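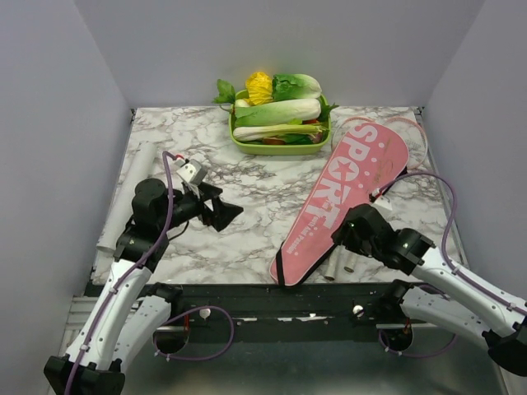 Open house, December — bench log, cell 3

8:40 a.m. Arms homed, both grippers opened and closed on command, which puts us ahead of last year. Bralier wanted "something relatable" on the table for the visitors, so we have the tray of fake vegetables and the pink racket cover. The visitors are from Mittal (purchasing, mostly) and Dulel (engineers, allegedly), plus whoever wanders in from the hallway for the cookies.

Plan as written: right arm takes the racket cover, left arm steadies it, the two of them move it clear of the tray. Then vegetables, one at a time, in any order the policy likes. Checkpoint is 781. I wanted 200 more episodes before showing it to anybody and was told the cookies were already ordered.

9:15. Dry run. Right arm goes for the cover low, down past the lettering, and gets a decent pinch of fabric. Left arm hovers and thinks about it. I have seen this hover before. It's the same one we logged in the towel tests, where it waits for the other arm to commit and the other arm is waiting for it. Raised the timeout on the left side and it got moving. Not a fix. Writing it here so I don't later believe it was a fix.

Note for whoever sets up next: the long napa cabbage sticks out over the right side of the tray, toward the cover. If the cover gets dragged back instead of lifted, it will take the cabbage along. Happened twice in the dry run. Geeta Nishad thinks we should leave it that way as a test of robustness. Geeta is not running the demo.

10:05. First group, Mittal. Cover moved on the second attempt. Polite applause. First question was whether it could do real vegetables. I said the fake ones don't bruise and we can use them for months. Second question was whether it could do real vegetables.

Somebody asked why the cables are purple. I said it was the color they came in. This was the most satisfying exchange of the morning for both sides.

10:50. Second group, Dulel. They watched the wrist cable on the right arm the whole time and hardly looked at the gripper, so I take back "allegedly." They're right, too: the loop swings wide when the wrist rolls, and one of these days it will catch on something. They use a Flidex clip halfway down the forearm on theirs and said they'd send the part number. Action: me, chase that.

Cabbage went for its ride at 10:58. One of the Dulel people asked if that was part of the sequence. I said we were looking at robustness.

11:30. Stalk attempt. Left arm closed on the stalk, lifted, let go, closed on nothing, and carried the nothing very carefully across the table and set it down. A small kid (someone's, from the hallway) thought this was the best thing all day and asked to see it again. It obliged without being told to.

Stopped there for lunch. Arms parked, e-stop in, tray left as is.

Numbers for the file: 239 s for the longest complete run, cover plus one vegetable. Shorter runs exist but I had my hand on the table for one of them, so I'm not counting those until I've gone through the logs.

To do before the afternoon group:
— tape mark for the tray corner, it walked toward the cover over the morning
— turn the cabbage around (sorry, Geeta)
— put the left timeout back to the old value and see if the hover comes back
— find out who told Mittal we'd be doing real vegetables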